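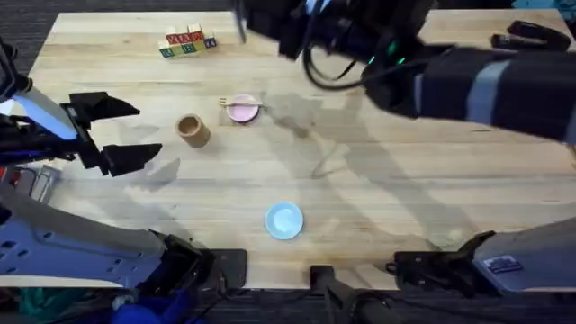 Butcher block top, a few scuffs and what look like water marks. Alphabet blocks up the back left.

Dinsa Bench Oil, the 1 litre tin. Four stars. Quick one as I've got to be out the door, but a few people asked after I whinged about the last stuff.

Paid $56 from Gramgate. Not cheap. The Flavbridge one is less but you need a lot more of it and it stinks for days. Did the whole kitchen bench, the island, two chopping boards and the breakfast table with the Dinsa and there's still a fair bit in the tin.

What I was after: something for pale timber that doesn't turn it orange. That's the whole problem with oils. You sand back to this lovely blond colour, wipe on the first coat and suddenly it's your nan's pine dresser. Dinsa goes a bit warmer but stops there. Bit of honey to it. I can live with that.

Prep. Sanded with 120 then 180, vacuumed, wiped down with a damp cloth, let it dry overnight. Tin says go to 240 but the bloke at Gramgate said 180 soaks better. No idea who's right. Felt fine after.

Putting it on is easy. Old t-shirt, small puddle, rub along the grain, leave it, wipe off the extra. WIPE OFF THE EXTRA. I left a patch near the sink and it went gummy, had to go at it with a green scourer the next day and redo the lot. My fault, it's on the label.

Tin says touch dry in 90 minutes. Mine was more like an afternoon but it was muggy, windows shut. Second coat that night. Smell is mild, sort of nutty, gone by breakfast. Rags go flat outside to dry, dont ball them up in the bin, oily rags can catch fire on their own.

Full cure is 14 days. This is the bit that nearly killed us. No wet glasses, no hot pans, no kettle. Try telling teenagers. We had tea towels all over the place and still got a ring.

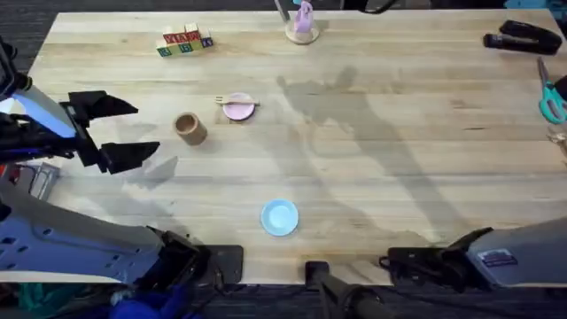 Light planks with darker knots and a smudge or two, letter blocks stacked up the left.

Water. Beads up nicely for the first few weeks then less so. Around the taps it needed another wipe over by the second month, the rest still going good. Red wine wiped off, no mark. Beetroot left a pink shadow that faded. Turmeric, forget it, that's there for life. Iron marks too, somebody left a wet cast iron pan on it and I had to sand the black out. No oil will stop that one as far as I know.

Scratches are the good part. With the varnish we had before, one bad scratch and you're stripping the lot. With oil you just rub the spot back, dab some on, blend it out. Took me ten minutes. Dilek Uçar down the road put Skolley hard wax on hers and it's tougher, definitly, but she can't patch it without a shiny bit showing. Depends how you treat your kitchen I suppose.

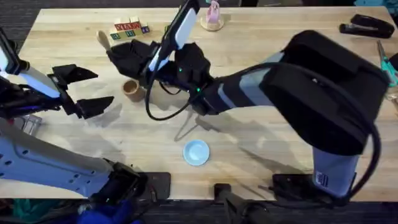

Test a spot first, is my other tip. Underneath, or the back corner where the toaster lives. And test more than one board if your top is glued up from strips, they don't all drink the same. You can see it in a top like that one, blond strips right beside slightly darker ones, and oil pushes them further apart. Some people love the stripey look. If you don't, get the Dinsa white tint version, evens things out, though I've only tried it on an offcut. Came up a bit chalky.

Gripes: the lid. Pressed down hard and it still skinned over on top. Decant into a jar. Also no pour spout at that price, come on. And the instructions are printed in tiny grey type on silver, had to use my phone torch.

Would I buy again, yep. Half litre would do most kitchens. Start on the sink end, it'll want the extra coat anyway.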